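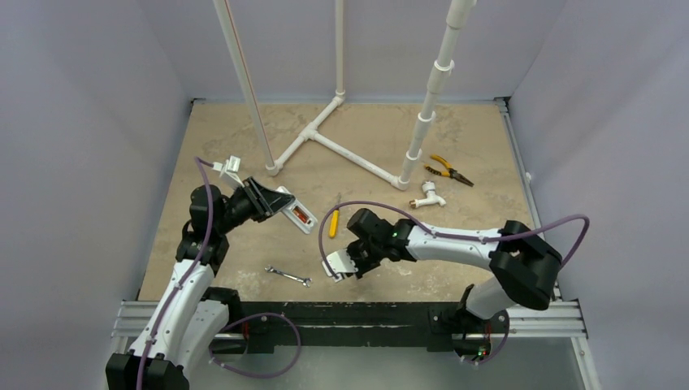

Pravesh Magagula wrote:

> The Zakier yard has its money. Cervantes and two smaller lenders have put up 337 million between them, to be drawn down from September, and the yard says it will go on the two ferry hulls. I don't see why people on this list keep talking as if it were about to shut.

Pravesh, I read the same notice and came away less cheerful. Have another look at the second page. Only 100 million is new lending. The rest replaces the Witard loan, which falls due anyway, so most of it goes straight out of the door again.

Then there is the rate. It isn't given. "Agreed terms" could mean anything, and last time it meant 5 points over base and a charge on the dry dock.

I'd also like to know who is paying for the ferries. Jistine has ordered them, fine, but has it paid a deposit? Hauwa Yusuf asked this in the spring and got a brochure.

The yard had 529 people on the books in its last accounts. If the hulls slip by nearly a year, as the previous pair did, I can't see how the wages get covered out of what's left.

Does anyone have the full loan papers? Natalia, you had the old ones.

Teodoro Ochoa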